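Jirberg bringt Handgreifer für Demonstrationsdaten als Mietpaket

Bramow, 5. Februar 2018. Der Gerätehersteller Jirberg bietet seinen Handgreifer ab März auch zur Miete an. Das Paket richtet sich an Hochschulen und kleinere Entwicklungsabteilungen, die Robotern den Umgang mit Textilien und anderen weichen Gegenständen beibringen wollen und dafür keine eigene Messtechnik aufbauen möchten. Bisher war das Gerät nur im Kauf und nur zusammen mit der Auswertesoftware Illés zu haben.

Der Greifer wird von einer Person am Griff geführt. Eine Kamera am Gerät zeichnet auf, was zwischen den Backen und davor geschieht, dazu wird die Öffnungsweite der Backen gespeichert. Aus den Aufnahmen lassen sich Bewegungsabläufe ableiten, die später ein Roboterarm mit baugleichen Backen ausführen soll. Ein Roboter muss beim Aufzeichnen nicht vor Ort sein, gearbeitet wird in gewöhnlichen Wohnungen und Werkstätten.

Zum Mietpaket gehören zwei Greifer, ein Satz Ersatzbacken, Kabel, Speichermodule und ein Transportkoffer. Die Miete beträgt 174 Euro pro Woche bei einer Mindestlaufzeit von zwei Wochen. Hinzu kommt eine Kaution von 200 Euro je Greifer. Wer das Gerät nach der Mietzeit übernimmt, bekommt 50 Prozent der gezahlten Miete angerechnet. Die Software ist während der Laufzeit enthalten, danach wird eine Lizenz fällig.

»Die meisten Anfragen drehen sich um Wäsche, Jacken und Bettzeug«, sagt Bent Ravn, der bei Jirberg den Vertrieb leitet. Starre Teile ließen sich inzwischen recht gut greifen, bei Stoff fehlten den Kunden vor allem Aufnahmen aus echten Haushalten. Eine Einweisung dauere einen halben Tag und könne auf Wunsch beim Kunden stattfinden.

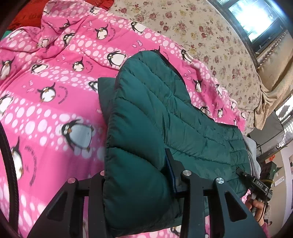 Kritik gab es in der Vergangenheit an der Kabelführung und am Gewicht. Am Kabel ändert sich vorerst nichts, eine Ausführung mit Akku ist nach Angaben des Unternehmens in Arbeit, ein Termin steht noch nicht fest. Beim Gewicht verweist Jirberg auf die durchbrochenen Backen. Für längere Sitzungen empfiehlt die Anleitung trotzdem regelmäßige Pausen.

Den Verleih übernimmt die Firma Grotov, die auch Wartung und Rücknahme abwickelt. Vorbestellungen werden ab sofort angenommen, ausgeliefert wird in der Reihenfolge des Eingangs. Für Mieter außerhalb Deutschlands kommen Versandkosten hinzu.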